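Let them crash it first

Our robotics club has 4 places on the real arm each term and a waiting list that runs well past that. For years we gave those places to whoever had been around longest. I think we should give them to whoever has put the hours in on the simulator, and I think the simulator should come first for everyone.

The usual complaint is that it isn't real robotics. I used to say so myself. Then in January we lost most of a month to a bent finger, and the repair came to 700 pounds out of a yearly budget of 2,000. A student who drives a simulated arm into a simulated table loses a minute and starts again.

The Udon project, which the second-years named and won't explain, is built this way. They model the room and the bench, put the parts on a board and work out the approach before anyone books the lab. 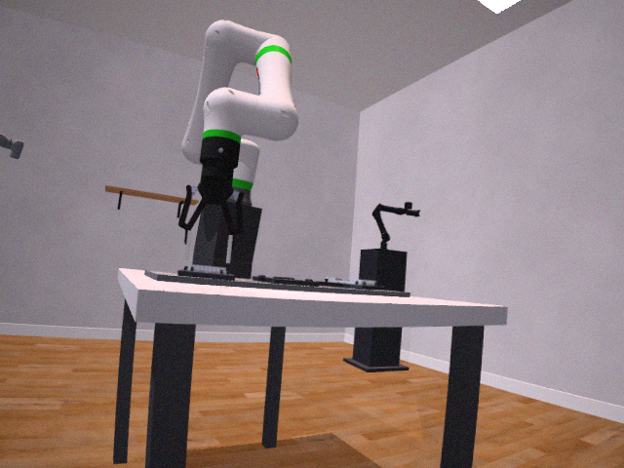

Tibor Virág disagrees, and told me so at some length after the last meeting. His view is that students who learn on a screen never learn to be careful, and that a little fear of breaking something is worth having. He would rather see two people share one slot than have ten sit at keyboards.

I take the point about care. But fear mostly teaches people to stand at the back and let someone else drive. I'd still put the simulator first, with a booked hour on the real arm at the end of it.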